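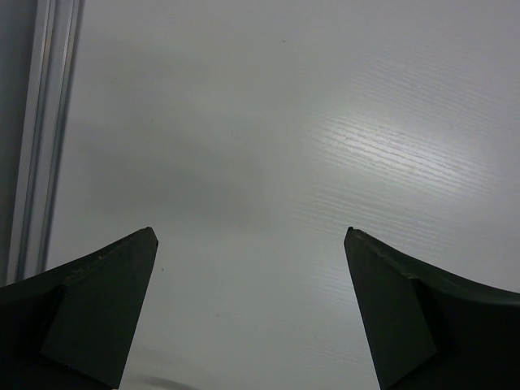 4. Descaling the Cinero Kettle

Your kettle will need descaling sooner than you would like. In a soft-water town you can get away with doing it every 300 boils. In Rollomville, where the tap water is practically a building material, 73 is closer to the mark. The kettle does not keep track. It simply gets louder.

What you need: one packet of Zostton descaling powder or the same weight of plain citric acid, tap water, and a sink you can reach without crossing a carpet.

CAUTION: Unplug the kettle and let it cool completely before starting. Never put the base in water. It has been tried, and the warranty department is not sentimental.

4.1 Soaking

1. Lift the kettle off its base and empty it.
2. Pull the mesh filter out of the spout by its tab. It will resist. Keep pulling, straight up.
3. Drop the filter into the kettle and fill to the MAX line with cold water.
4. Put the kettle back on its base, plug it in and bring it to a boil.
5. Switch it off, unplug it and wait 2 minutes. Water that is still bubbling will foam when the powder goes in, and the foam has nowhere to go but your countertop.
6. Add the powder a little at a time with the lid open. Keep your face out of the way.
7. Leave it to stand for 30 minutes. Do not boil the solution.

NOTE: Tell the other people in the house what is in the kettle. A sign is better. A sign taped over the handle is better still.

4.2 Rinsing

1. Pour the solution down the sink, catching the filter as it goes by.
2. Fill with fresh water, boil, and pour away. Do this twice.
3. Brush the filter under the tap with an old toothbrush, then push it back in until it clicks.
4. If brown patches remain on the floor of the kettle, repeat 4.1. If they survive that too, they are stains, and you will have to get used to them.

CAUTION: Do not use steel wool, bleach or a butter knife. The Lombardi stovetop model has its own instructions in Section 7 and should not be soaked this way.

Comments

hardwater_mom: The filter does not click. Mine has never clicked. Am I missing a part?

tealeaf73: It's in backward. The tab faces the lid. Ask me how long that took.

hardwater_mom: Okay, it clicked. Thank you!!

porchlight: Can I use vinegar? I did it last February and the whole house smelled like a pickle jar, but the kettle looked great.

Posted 29 Aug 2020 by gusset: Section 7 is missing from my copy. It goes from 6 to 8.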